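Strachan Coats on Beds
README for the picture set, version 2 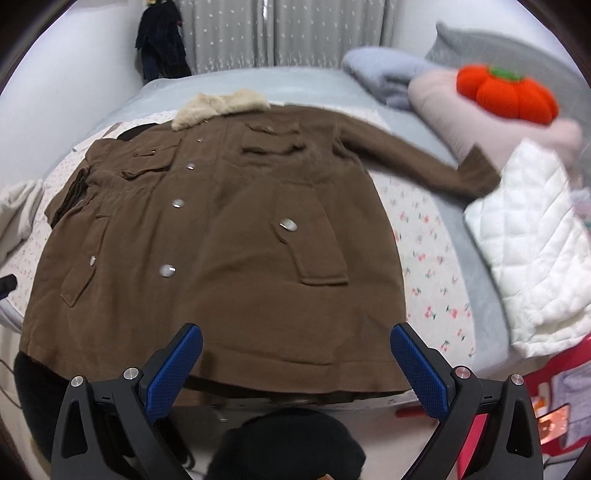

Brown long coat with cream faux-fur collar, right sleeve out, left sleeve folded. Group: long coats, open bed.

What is in this set

The set contains 2,000 pictures of coats and jackets laid on beds. It was made for people who study how clothes are folded, sorted and put away at home. All the garments are real ones, worn by somebody before, and most of them came from the second-hand shop Flurley, which lent them to us for the winter. The rest came from our own wardrobes.

We wanted coats because they are difficult. A T-shirt on a bed has a simple outline and it is quickly understood. A long coat has a collar, a lining, pockets with flaps, sometimes a belt, and sleeves that go where they want. A sleeve can lie straight, or it can be bunched beside the body so that only creased cloth is showing, and the person who labels must still decide where it begins. In the picture at the top of this file both cases are present in the same garment.

There are 59 different garments. Each one appears in several positions and on more than one bed.

Garment groups

Short jackets: everything that ends at the hip or higher.
Long coats: everything that ends below the hip, with or without a belt.
Fur and faux fur: not a group by itself. It is a tag, and it can be added to any group. A coat with only a fur collar gets the tag as well.
Children's coats: kept apart, as the proportions are different.

Labels

Every garment has one line in the file garments.csv and every picture has one line in pictures.csv. The columns which need some explanation are these.

colour: the main colour of the outer cloth, in one everyday word (brown, grey, navy). The collar has its own column, collar_colour, and it stays blank if the collar is of the same cloth.

face: "up" if the front of the coat is mostly showing, "down" if the back is showing, "mixed" if the coat is twisted.

sleeve_l and sleeve_r: "out", "folded", "under" or "unclear". Left and right are those of the picture, not those of the wearer. In version 1 we had this the other way for a part of the set, and Hanan Saab has corrected all of it by hand.

fastening: buttons, zip, snaps, toggles, none. Buttons that are large and shiny also get the tag "bright", for the reason that they reflect the light and can look white.

pockets: "flap", "patch", "slit" or "none seen". If a coat has flap pockets on the chest and also lower down, both places are marked in pocket_place. We do not guess about pockets that lie under a fold.

strap: "yes" if any strap or belt can be seen, even when only a small end comes out from beneath the cloth. We do not write if it is a belt or something else, unless the full length is visible.

How the coats were laid down

The person took the coat by the collar or by the shoulders, put it on the bed and smoothed it once with the hand. After this it was not corrected. Tullio Fabbri wrote this rule after the first trial, when all of us were making the coats too beautiful and the sleeves were perfectly symmetrical. At home no one does that.

Bedding was left where it was. Some beds have a pile of it near the coat and this was intended. "Closed bed" in the captions means that the coat lies on top of the covers, and "open bed" means that it lies on the sheet.

Known problems

Dark coats lose their details in the folds. For 40 pictures the two labellers could not agree about the sleeves, and these have "unclear" in both columns.

Brown is a wide word. Saadet Demirtaş and I have different opinions about where brown finishes and dark beige starts – her opinion was used in the whole set, so at least it is consistent.

Faux fur changes its shape after it has been pressed in a bag. The same collar can look round in one picture and flat in another. Please do not treat this as two garments; the garment number is always correct.

Garments that were returned to the shop have since been sold, so we are not able to add new positions for them.

Changes

Version 2 (2022-05-21): sleeve columns corrected, strap column added, children's coats moved to their own folder.
Planned for June: lengths in centimetres for the long coats, measured by Hedvika Vrabec from the collar seam to the hem.

Use

You may use the pictures and the labels for study and teaching. If you publish something, please name the set as "Strachan Coats on Beds, version 2". Mistakes in the labels can be sent to me with the garment number and the column name. A list with many mistakes is also welcome.

Giorgia Zuccaro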